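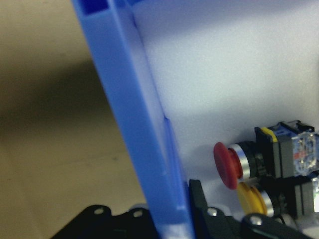
2. Site and building history

The chapel at Flustell stands on a low terrace above the old Toltodov road. It was a single-cell timber building until the west porch was added. The nave is 37 feet long and has no aisles.

Parish accounts record 561 replacement shingles for the north slope, all split larch. Mervyn Horrocks dates the bell turret to the same repair, on the basis of the peg pattern. We could not confirm this, as the turret base is boarded over.

The sill beams were renewed in 2000. The east sill was left in place and shows rot at both corner joints. Measurements were taken in October and are listed in Appendix B.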